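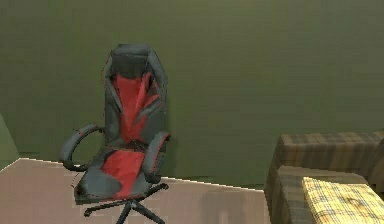 Which folder does the Orkine coach mod go in if I bought the game through a launcher and don't have the usual Documents path?
Put it in the mod folder inside whatever home directory the launcher made for the game, then switch it on in the mod manager before you load your profile.

Posted in January by Delwyn Hoani

Okay so I did all that (thanks to the pinned post) and the coach shows up at the dealer, but as soon as I go over 70 the whole thing starts swaying like a boat. Cornering is fine. Parking is fine. It's only on the highway. Running version 19 of the mod with the Clullorer map and nothing else. Anybody else get this?

tarmac_tina
Yep, had it for weeks! Go into gameplay settings and pull the suspension stiffness slider most of the way to the right. The mod author tuned it for a stiffer default and the last patch reset everybody's sliders. Mine drives great now, I did the whole coast road last night with a full load of passengers and loved every minute.

bigrig_lou
I don't buy the slider thing. I've got mine dead center and there's no sway at all. My guess is the map. Clullorer has its own physics file and it fights with any vehicle mod that loads under it. Move the coach above the map in the load order.

tarmac_tina
Lou, I don't even run Clullorer and I had the sway. So how's it the map?

bigrig_lou
Could be two different problems, is all I'm saying. Delwyn has the map, you don't.

Delwyn Hoani
Tried load order first because it was quicker. It's better, but it still wanders a bit once I get past 70. Haven't touched the sliders yet.

chae_or_bust
If you're on the Chae engine pack too, take it out. It adds 119 horsepower to pretty much everything and the coach can't handle it.

Delwyn Hoani
Not using Chae, just the stock engine that comes with the mod. I do have the Indell wheel pack sitting in the folder but it's switched off.

tarmac_tina
Do the slider!! Takes ten seconds.

Delwyn Hoani
Fine, fine. Slider's up near the top now and I drove 1000 km on the same save, no swaying. So I guess it was a bit of both? The bumps feel kinda harsh though, especially on the older bridges.

bigrig_lou
That's why I leave mine in the middle. Bring it down a notch at a time till it bugs you, then go back up one. And keep the coach on top of the map, I'm still right about that part.

tarmac_tina
You're half right, Lou. Delwyn, post your slider setting when you find one you like, I want to try it on the double decker.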